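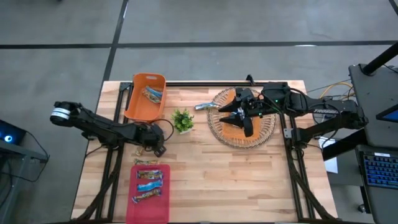
A two-armed snack sorting station is coming together at the Keremska shared workshop, where member Martim Lobo has been working on it since March. The job he has set for it is a small one. Wrapped snack bars go out on a wooden table, and the two arms are meant to pick them up and put them where they belong, in a basket, in a round wicker tray or on the left-hand side of the table.

Lobo, who repairs kitchen appliances for a living, said he wanted a task that people could understand from across the room.

"If I tell someone the arm reached a target position, they nod and walk off," he said. "If it puts a snack bar in a basket, they stay and watch the next one."

The arms are black, the right one with TROSSEN printed on its side, and they work from opposite edges of the table inside a black aluminum frame. A laptop sits on a cart to the right. Lobo paid for the frame parts, the brackets and the table himself and has kept the receipts, which come to $1,489. The arms are on loan from another member, Nechyporuk, until the end of the season.

Software is the part that has taken the most time. Lobo started with a motion planner called Gritard and dropped it after four weeks when he could not get both arms to share the middle of the table without one of them stopping. He now uses Zasent, a smaller program written by two workshop members, which gives each arm its own half and lets only one cross over at a time.

Snack bars are harder to handle than they look. The wrappers are shiny and they crease, and a bar that lies flat on the wood gives the fingers very little to hold. Lobo has been closing the grippers across the narrow side of the bar and keeping the approach slow. 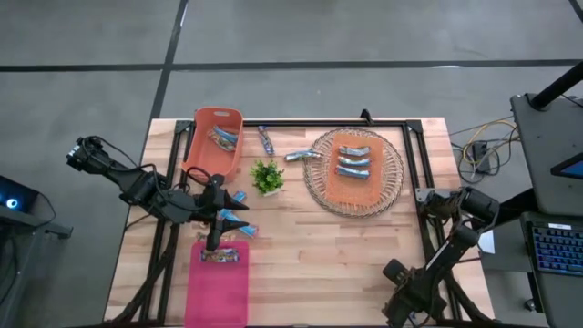 He has also been changing how the bars are set out between runs – some straight, some at an angle, some against the rim of the tray – so that the program does not get used to one layout. A small potted plant stays on the table as something for the arms to work around.

Lobo keeps a log of every attempt in a spreadsheet that other members can open. It had 329 entries as of last Friday, with 38 marked as clean runs, meaning every bar ended up in the right place with no help from a person. Most of the others failed on a single bar. The usual notes are "slipped" and "wrong angle."

The next change will be to the fingertips. Nechyporuk has offered to cast a set of soft pads, and Lobo plans to test them against the bare fingers using the same starting layouts. After that he wants to try bags of chips, which he expects to go badly at first.

Members who want to see the station running can stop by on Friday evenings after 7 p.m. The parts list and the log are in the workshop's shared folder, and Lobo is looking for someone with experience in cable routing.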